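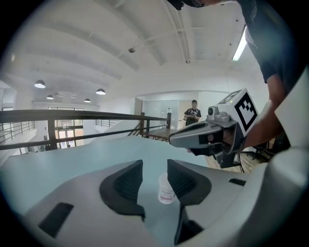

Mehrangiz Hashemi wrote in to say that my November item on takeaway coffee lids was the most boring thing she'd read in this newsletter, and she has been a subscriber since the series on guttering. She also wanted to know why I'd left out the actual cups. Fair enough, Mehrangiz. You asked for it.

Search this site Search Go

The cup question has been rumbling along on our street for a while now, mostly at Estine, the café on the corner where the shoe repair place used to be. Since spring they've run a borrow-and-return scheme called Udeo. You pay a two-dollar deposit, walk off with a hard plastic cup, and bring it back to any of the participating counters, of which there are 6 if you count the bowls club, and the bowls club only opens its counter on Saturdays.

I signed up with the zeal of a convert and promptly became part of the problem. There are four Udeo cups in my kitchen at the time of writing. One holds pens. One has gone out to the shed with the tomato ties and is, I think it's fair to say, never coming home.

Rostam Ebrahimi runs the Estine end of things and let me look at his exercise book, in which the whole business is recorded in green biro. They started with 114 cups. By the end of November they had made 1,654 loans, a figure he underlined twice, and had bought another 100 cups to replace those that had wandered off. I asked if that was a good result. He said it depended whether you were in the coffee business or the cup business, and that lately he'd felt himself drifting towards the second.

The deposit is where it comes unstuck. Two dollars is enough to annoy people at the till and nowhere near enough to make them get up off the couch. Fereshteh Pakzad, who used to do the books for a tool library, reckons you want a deposit that hurts a little, and suggested five. Rostam tried five for a week in winter. Sales of takeaway flat whites fell off a cliff and a man in hi-vis called him a bank.

Then there's the washing. The café's dishwasher was bought to cope with saucers, and the Udeo cups, being light, flip over in the first rinse and come out full of grey water. They've rigged up a cake rack to hold them down. It does the job, provided whoever's on shift remembers the cake rack, and provided there's no cake.

The competition, such as it is, comes from Dinu, up near the station, which has gone the other way and sells compostable cups at a premium. I've nothing against a compostable cup except that our council doesn't take them in the green bin, the station bins go to landfill, and my own compost heap has had one sitting in it since last summer looking as fresh as the day it was poured. I turn it over with the fork now and then out of respect.

My own position, for what it's worth, is that the best cup is the ugly one you already own. Mine was a conference giveaway and it leaks at the seam if you walk briskly. I have learned not to walk briskly. Mahfuz Uddin brings a proper ceramic mug from home, full size, with a handle, and carries it back down the hill with a saucer on top. He's been doing it for years and has been stared at for all of them. I offered to interview him and he said there wasn't anything to it, it was a mug.

A few practical bits, as several of you have asked. Udeo cups can go back to any counter, not only the one you got them from. You do get the deposit back in coins, though the bowls club would prefer you took it as raffle tickets. Lids aren't included in the scheme and have to be bought separately — I refer you to the November item, which I now understand nobody finished. And if your cup has gone cloudy, it can still be returned. Rostam isn't fussy. He would like them back in any condition at all, including the ones with pens in.

There's an amnesty box inside the door at Estine until the end of the month, no questions and no deposit slips. I dropped off three of mine on Tuesday, and was back on Wednesday for a long black, having left the leaky one on the bus. So I'm up to two again.

Next issue is Elaheh Naseri on the footbridge, and whether it's meant to do that.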